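Ville Pesonen has been grading and laying hardwood floors in Pastholm since he left the Farstead mill, where he ran the drying kilns. His subject is moisture, and he returns to it within a minute of any other topic.

"A floor is a stack of small measurements," he says. "Subfloor, board, room air. If those three agree, the rest is carpentry."

The job he refers to most often is a hall in Cleltavberg, 887 square feet of oak strip over a plywood subfloor. The boards were delivered in May and left in their wrapping until the morning of installation. By winter there were gaps between the rows wide enough to hold a coin. Pesonen was called in to assess it and recommended leaving the floor alone until the heating season ended.

"People want to fill a winter gap," he says. "Then the humidity comes back, the board has no place to go, and it lifts. I would sooner look at a gap for three months than sand out a ridge." 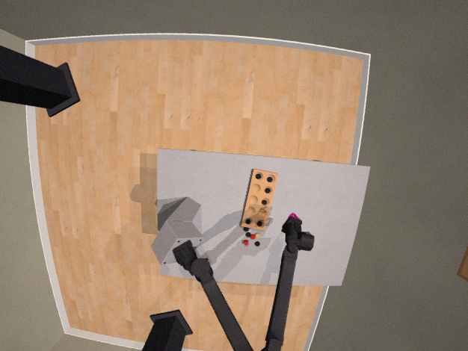
How long should boards sit in the room before they are laid?

"Until the readings stop moving," Pesonen says. "I take a reading on delivery and another each morning. When the boards and the subfloor are within two points of each other, for narrow strip, I start. Some loads are ready in 5 days and some take three weeks."

He uses an Akl pin meter and corrects every reading for species, a step he says is often skipped. A large room gets at least 20 readings, with extra ones taken along outside walls and near exterior doors.

On staggering, his rule is plain: end joints in neighboring rows stay at least 6 inches apart for narrow strip, more for wide plank. He dry-lays several rows before fastening any of them – mostly to catch short pieces bunching in one area. Expansion space at the walls is three-quarters of an inch, and he checks it with a cut block.

He is less firm on finishes. Oil is easier to patch, he says, and water-based coatings let the room go back into use sooner. On either one he keeps the humidity between 35 and 55 percent and writes the numbers on a card, which he leaves with the owner along with the meter readings.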